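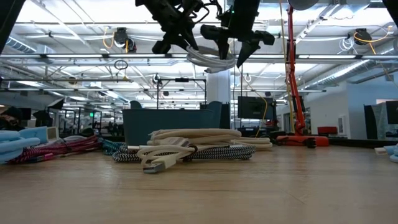 Charging cables on the table, white braided one in the middle.

New batch of coins is going up in the shop this week, so a thread on what is in it and how I sell these. 10/12/26

Most of it comes from one old collection, bought from Dionysis Margaritis in September. He kept them in paper envelopes with the price he paid written on the back. I have kept every envelope and it goes with the coin.

The bulk is small Greek bronze from Sicily and the Black Sea coast. Worn, but the types can be read. There are also a few silver fractions, the little ones people lose down the side of a chair.

I only mount bronze that has a stable surface. If there is powdery green on it, it does not go in a pendant. Skin is damp and salty and it will make things worse. Those coins get sold loose or they stay in the drawer.

Bezels are made by Michalis Politis at his bench in Flamcombe. Sterling or 18k. No drilling, no solder touching the coin. The rim folds over the edge and can be opened again by any decent jeweler.

Someone asked if mounting hurts the value. Done this way, not much. Old mounts that were soldered on are a different story - the mark on the edge never goes away and a collector will spot it.
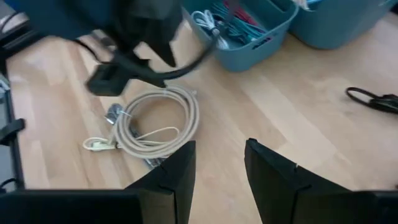

Black cable and adapter, wood floor.

On dates. When I write "3rd century BC" it means the books agree on that much and no more. If a listing gives a narrower date I name the catalog I took it from. Ask if I forget.

One correction. The bronze with the bull I listed last month as Syracuse has been taken down. Stavros Antoniadis wrote to me about the letters under the ground line and he is right, it is from another mint. It will go back up with the proper label and a lower price.

The buyer who had it on hold has been told and got the deposit back in full.

Prices. The loose bronzes start low. The cheapest finished pendant is $359, the silver ones start at $500. Chain is extra. I do not do "was / now" pricing.

Every coin comes with a signed card: mint, ruler or city, metal, weight, and where I bought it. If I do not know where a coin was before the last owner, the card says so.

I do not buy coins with no paper at all anymore. I have turned down two groups this year for that. Please stop sending me phone photos of a handful of dirt and asking what it is worth.
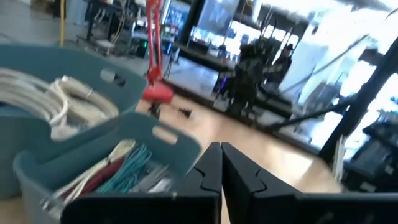

Light blue baskets, white cables in the back one.

Cleaning, since it comes up every time. Do not use vinegar, lemon, ketchup, baking soda or silver dip. A soft dry cloth is fine on the silver. On bronze leave it alone. The dark skin on it took two thousand years and you can take it off in a minute.

Take the pendant off for the shower and the pool. Gold bezel too. Water gets in behind the rim and sits there.

Shipping is from Mandville, insured, signature needed. Orders inside the country take up to 3 days. Outside the country please write first, as some places want an import form for anything this old and I would like to fill it in before the parcel leaves.

Markos Chatzigeorgiou asked about the owl pieces. Sold, both of them, sorry. I have one more at the bench but the flan is cracked and I have not decided if it can take a bezel.

Ring sizes: I have no rings in this batch. Pendants and one pair of cufflinks.

Holds are for 2 days, first message gets it. Comments under the post do not count as a hold, send a direct message with the listing number.

Silver fractions go up tomorrow morning, bronzes after that as I finish weighing them.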